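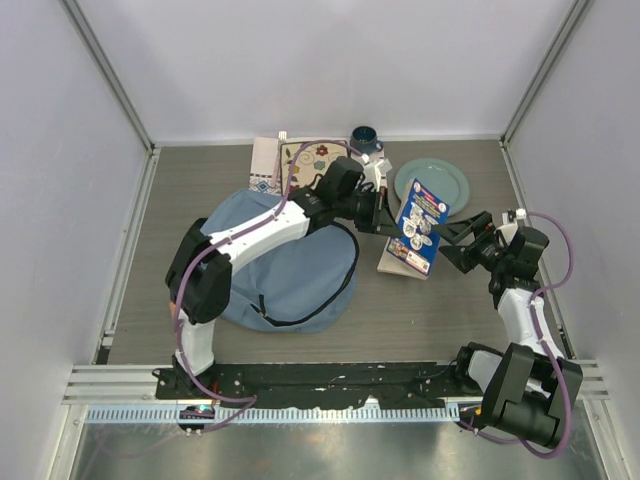 Segundo a Marjatta Huttunen, quem compra um par de braços da Gritero devia desconfiar primeiro das garras e só depois do programa, e eu devia ter-lhe dado ouvidos antes de perder uma tarde inteira a mexer no código! Ela escreveu-me isso depois de eu me queixar de que o braço esquerdo largava tudo o que apanhava, e acertou em cheio.

Última atualização: 9 abr 2019

Mas vamos por partes, que isto é uma análise e há coisas boas para dizer. O conjunto chama-se Stumitz, são dois braços brancos e pretos montados na mesma calha, e eu uso-o para arrumar coisas de mesa: pratos, canecas, panos, livrinhos. A montagem correu bem (o manual é fraquinho, mas lá se vai) e os movimentos são suaves, bem mais do que no Dretska que tive antes. Nas primeiras semanas andei encantada, confesso.

O problema apareceu no ciclo 261. O braço esquerdo pegou num livrinho, levantou-o e a garra abriu sozinha a meio do caminho. Sem aviso, sem erro no ecrã, nada. Voltei a correr tudo e portou-se lindamente até ao 355, e aí outra vez. Como o registo dizia "garra fechada" nas duas ocasiões, fui logo culpar o meu programa. Reescrevi a sequência, baixei a velocidade para 55 por cento, troquei a ordem dos objetos… e caiu na mesma.

Era o conector do cabo no punho. Com o cotovelo muito esticado, o cabo puxa, o contacto falha um instante e a garra perde força, enquanto o controlador continua a mostrar a última posição que leu. Para mim é aqui que a coisa fica séria: com um livro de papel não há drama, com uma caneca cheia ou com a mão de alguém por perto já não acho graça nenhuma.

Resolvi com uma folga maior no cabo e uma abraçadeira Bélanger junto ao cotovelo. Fiz depois 926 ciclos seguidos sem uma única queda. A assistência respondeu depressa e mandou um conector novo, mas quando perguntei pelo falso "garra fechada" disseram só que estavam a ver. Continuo à espera.

Recomendo? Para quem gosta de desmontar e tem paciência, sim, os braços são bons! Para uma sala de aula, por enquanto, não. E testem o botão de emergência logo no primeiro dia, por favor.

Artigos recentes
Dretska: o que ficou por dizer
Abraçadeiras e calhas: as que uso na bancada
Como ler o registo de erros do Stumitz
Garras paralelas para objetos finos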